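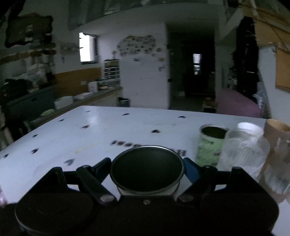 Grape seed oil is a cooking oil pressed or extracted from the seeds of wine grapes. The seeds are left over after winemaking, and the oil is therefore made mostly in regions with a large wine harvest. It is pale yellow to light green, with a mild taste, and is used for frying, baking and salad dressings.

Production

After the grapes are crushed, the leftover skins, stems and seeds are known as pomace. The seeds are sifted out and dried soon after the harvest, as damp seeds grow mold within days. A seed holds between 8 and 20 percent oil by weight, depending on the grape variety and how ripe it was.

Two methods are common. In cold pressing, a screw press squeezes the seeds without added heat. The yield is low, and the oil keeps more of its color and a slightly nutty flavor. In solvent extraction, the crushed seeds are washed with hexane, which is then removed by heating. Most of this oil is refined afterward to take out odor and color.

The Vetberg valley mill, set up by Anneliese Voß to serve the wineries near Novmont, is a small producer of the cold-pressed kind. It runs 2 screw presses from the end of harvest until the dried seed is used up. Pressed oil stands in steel tanks for 12 days before filtering - longer in cold weather, when solids settle more slowly. The press cake is sold as animal feed or burned for heat.

Composition

Grape seed oil is high in linoleic acid, an omega-6 fat, and low in saturated fat. It contains vitamin E, though the amount varies a good deal between oils. Most of the tannins in the seed stay behind in the press cake.

Culinary use

Refined grape seed oil has a fairly high smoke point and is used for sautéing. Its neutral taste also suits mayonnaise and oils flavored with herbs or garlic. Cold-pressed oil is more often used unheated, on salads or cooked vegetables.

Storage

The oil turns rancid more quickly than olive oil. It is usually sold in dark glass or tins and should be kept closed, away from light and heat. Refrigeration slows spoilage after opening.

See also

Pomace
Pumpkin seed oil
Walnut oil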